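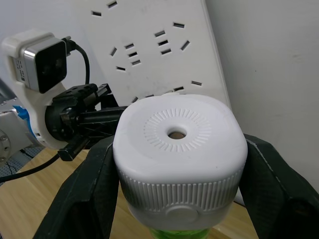 The white cap on the green bottle.

The Cap from Jurness

When my grandmother died, she left me one kitchen drawer. My cousins received the house in Zirnmont and the plum trees behind it. I was not angry. I had asked for the drawer when I was a child of eight, and she had written it down.

It was a long way to go for a drawer. The train stopped at Ullamow and did not continue, because there was snow on the line. In the waiting room I met Dénes Major, who used to deliver the mail to her street. He was old now and wore two scarves.

"You are Nouhaila Berrada," he told me. "You have her forehead."

I did not know that foreheads could be inherited, but I thanked him. He shared his bread with me and we talked about her letters. She wrote to a man in Jurness every February, he said, and one answer came each spring. He never read the name of the sender. Then he was quiet for some time, and he corrected himself. He had read it. It was Szűcs.

In our family I had never heard this name.

I reached the house in the evening. My cousins had already put the drawer on the table, with a towel over it, as if it could catch cold. Inside were spoons, string, candle ends, and many caps from bottles. She kept every cap. She believed that one day a bottle would come without one, and the person would be glad of her.

Under the caps lay a savings book from a bank in Jurness. There was only one line in it, 2,611, and beside the number she had written in pencil: "For the roof, if he comes."

"Who is he?" my cousin asked.

I said I did not know. It was nearly true. I put the book in my coat and asked if there was still some plum syrup in the cellar.

We drank it with hot water. The bottle had lost its cap, so my cousin looked in the drawer, and the third one she tried closed well. Outside it was snowing on the roof, which had never been repaired.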